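Hodura Tabletop Handling Set - data card and recording rules

Status: working document, revised September. Maintained by Luzius Wieser at the Drallurthorpe site. The rules below apply to every session recorded under the Hodura name. Sessions recorded under earlier rules are kept in a separate folder and are not part of this release.

1. Contents

The release holds 2,356 episodes of single-arm tabletop handling with a two-finger gripper. Each episode is one attempt at one written instruction, with arm state, gripper opening and wrist camera stream. 965 of the episodes involve food. The rest use cloth, crockery and small household goods. Failed attempts are kept and labelled as failed.

Folder layout:

episodes/ one folder per attempt
meta/ instruction text, outcome label, operator code
calib/ camera and gripper calibration for each session
exclusions.txt episodes withdrawn after review, with the rule number that applied

Episode numbers are never reused. If an episode is withdrawn, its number stays in exclusions.txt and the gap stays in episodes/.

2. Scope of the rules

The rules cover table preparation, food items, gripper use, camera view and labelling. They do not replace the site risk assessment, which must be read and signed before anyone enables the arm. Where the two disagree, follow the risk assessment and tell the maintainer.

Rule numbers are stable. A rule that is dropped keeps its number and is marked "withdrawn". Rules 3.4 and 5.2 have gone that way.

3. Food items

3.1 Food used in a session is not eaten afterwards by anyone. It goes in the marked bin at the end of the session.

3.2 Soft food is presented on a plate or board unless the instruction says otherwise. The plate is part of the task and its type is entered in the metadata.

3.3 Bread is gripped across the slice with the fingers closing from either side. Visible creasing of the crumb is permitted and is not a failure. Tearing through the crust is a failure, even if the slice reaches its target. The label in that case is "failed - damage".
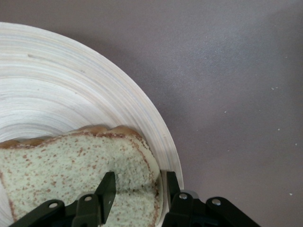
3.4 Withdrawn.

3.5 Gripper force for food is capped in software at 40 per cent of the rated value. The cap is set in the session file, never by hand during an episode. If an item cannot be lifted under the cap, record the attempt as failed and move to the next item.

3.6 Crumbs on the table are left in place between attempts with the same item. They are cleared when the item type changes. An episode is not withdrawn for crumbs unless they have got into the gripper linkage, in which case stop, power down and clean before carrying on.

3.7 Finger tips are wiped before the first food episode of a session and after the last. Use the unscented wipes. The Uletti cleaning spray leaves a film on the pads and changes the grip, and it must not be used on anything that touches an item.

4. Table and workspace

4.1 The middle of the table is the working area. Only items named in the instruction, or listed as distractors in the metadata, may be placed there.

4.2 Items waiting their turn may stay at the margins of the table. They need not be outside the camera view. Earlier versions of this document required a completely bare surround; this was relaxed after the first 200 episodes, when it became clear that the resulting data were of little use to people whose tables had things on them.

4.3 Cables on the table surface must lie flat and outside the planned path of the fingers. A loop at the far side is acceptable. A cable which crosses the working area is not, and the episode is withdrawn under this rule whether or not contact was made.

4.4 Shadows from the arm are part of normal operation. Do not move lamps during a session to remove them. If the room lighting changes noticeably (blinds, failed tube), close the session and start a new one.

4.5 Before each episode the gripper is opened and raised clear of the table, then held still for the start marker. Check that nothing is held, that the view between the fingers is clear and that both tips can be seen in the wrist view.
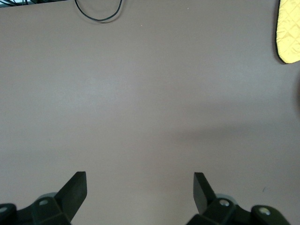 4.6 Hands stay off the table from the start marker to the end marker. Resetting an item by hand is done only with the arm in hold. The second person, if present, calls "clear" and waits for an answer before the hold is released.

4.7 Nobody works alone with the arm enabled outside normal hours. Saturday sessions need two people named on the sheet.

5. Camera and view

5.1 The wrist camera is fixed by its bracket and is not re-aimed between calibrations. A knock to the bracket counts as a change: recalibrate and open a new session.

5.2 Withdrawn.

5.3 Items partly outside the view are acceptable. The arm may approach so closely that most of a plate or slice is lost from the picture. Annotators label what can be seen and do not complete the missing part from memory of other episodes.

5.4 Faces, screens showing names, and post or paperwork must not be visible at any point. The whole episode is withdrawn if they are. Cropping or blurring is not accepted as a remedy in this release.

6. Labelling

6.1 Outcome labels are "succeeded", "failed", "failed - damage" and "stopped". "Stopped" is used for any operator stop, including a precautionary one, and carries no blame.

6.2 Labels are given by someone other than the operator. About one episode in ten is labelled twice. Disagreements go to the maintainer, whose decision is written into meta/ with a one-line reason.

6.3 Object names follow the Thaler word list, version supplied in meta/. Use the plainest term on the list. Where the material of an object is in doubt, leave the material field blank.

7. Known limitations

One room, one arm, one gripper type. The table surface is the same throughout, so background variety is poor. Bread episodes are all single slices; there are no rolls or whole loaves. Gripper opening is logged at a lower rate than arm state and should be interpolated with care near the moment of contact. The force cap in 3.5 is a software limit and has not been assessed as a safety function.

8. Changes and queries

Proposed rule changes go to Luzius Wieser in writing, with the episode numbers that prompted them. Changes take effect at the start of a session. Corrections to labels can be sent at any time and are listed in the next release notes.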